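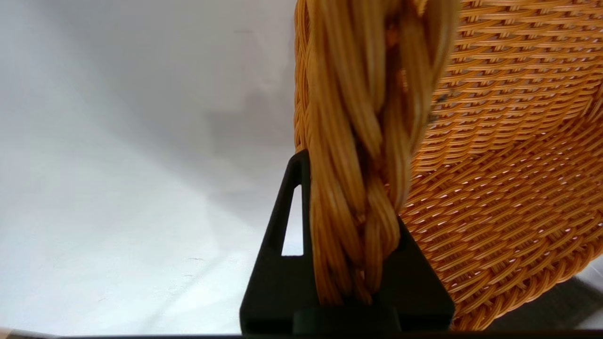

Slide 1. Wrist camera, wicker basket, gripper at the braid.

2019-03-08
By Callum Lindsay

Speaker notes, "What we ask of the people who give the examples"

Start when the room is quiet. Say good morning, say my name, thank Angus Gunn for the invitation. Leave slide 1 on the screen while people find a seat.

First point. Our learning system sees only what the wrist camera gives it. Ask the audience to look at the slide for a moment. The braid stands between the two fingers and it hides most of the right one. A person standing beside the table can walk round and look from the other side. The system must decide from this view. So when we collect examples, the operator also should work from the wrist view, on the small monitor, and keep the eyes off the table. In the first month we did not insist on this, and I think we paid for it.

Second point, why wicker. We began in September with boxes and plastic tubs from Bruvar. They have straight edges and plain sides. Then Angus asked for baskets, and the work became slower. The weave has gaps in it, and the light catches every strand. On the slide the upper part of the braid is blurred and the lower part somewhat clearer. This is normal for a camera so near to the thing. Please do not throw away such pictures. The system will meet them every day in use.

(Pause here. Somebody usually asks about the lighting. Answer: we change the lamps between sessions on purpose, and we keep the shadows.)

Third point, the numbers. We have 1,503 examples in the Stimen set. Of these, 400 are with baskets. One operator can do 40 in a morning before the hands get tired, and after that the quality goes down – you see it in the speed of the approach first. We give each basket 3 starting positions and then we change to another one.

What we count as one example: it starts when the arm leaves the rest position and ends when the arm is back there. Failed grasps stay in, with a label. Callum, say this slowly, last time in Hepburn it was misunderstood and we had a long discussion about it in the coffee break.

Fourth point, the labels. The operator writes them directly after the example. We tried to let another person do it the next day from the recordings, and the two people did not agree on what is a "good" grasp at a braid or a rim. Now we have a page of rules. It is not a beautiful page, but it is used. Copies are on the chair by the door.

If there is time: show the Halalier tool for replaying an example step by step. If the projector is slow, skip it and go to questions.

Questions I expect. Can the set be shared? Not yet, ask Angus after the talk. Do we use simulation? A little, for the boxes. For wicker we could not make a model that was worth the effort.

Switch off the microphone before packing the laptop.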